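Small Things Left on Tables: A Report on Clearing Up in Shared Kitchens
Udton House Project, second term

When I started this project I thought I would be writing about dishes. Everyone in Udton complains about dishes, and I had a whole first chapter planned on sink habits, with a chart. Then I spent one Tuesday afternoon sitting in the shared kitchen with a notebook and a cup of tea, and by the time the tea was gone I had changed my topic. The sink was fine. What bothered people was the table, and all the little odds and ends that get put down on it and then stay there until dinner.

I kept a log for 11 days after that. My question was simple enough: when somebody needs the table, what do they move first, and where does it go? I had a guess that people would begin with whatever was closest to them, but in my notes they mostly began with whatever they were sure about. A cup is easy, everyone knows where a cup goes. A bowl with something still in it is much harder, and I watched more than one person pick a bowl up, look into it, and set it right back down again.

Mixed tables were the slowest of all to clear. By mixed I mean a bowl, a bottle on its side, a paper cup and a flat packet or so, spread over the wood with no two things belonging in the same place.
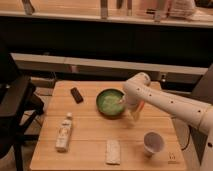
Dionysis Stamatopoulos felt I was being too hard on the bowl. In his view the bottle is the real trouble, as it might be finished or might be nearly full, and you have to pick it up to find out – and once you have picked it up, you feel it has become your bottle. I liked this so much that I went back through my log with it in mind, and he does have a point. Bottles got moved to the counter far more often than they got put away.

For the second half of the project we tried a tray. It was a plain one, borrowed from the Kourkoulas building, and it lived at the end of the table with a note asking people to put anything doubtful on it. I worried it would turn into a second table, only smaller, and for the first 2 days that is pretty much what happened. After that Charalambos Politis suggested emptying it every evening before cooking began, and things went along much more happily.

I would still like to try the tray in a bigger kitchen, where people know each other less well.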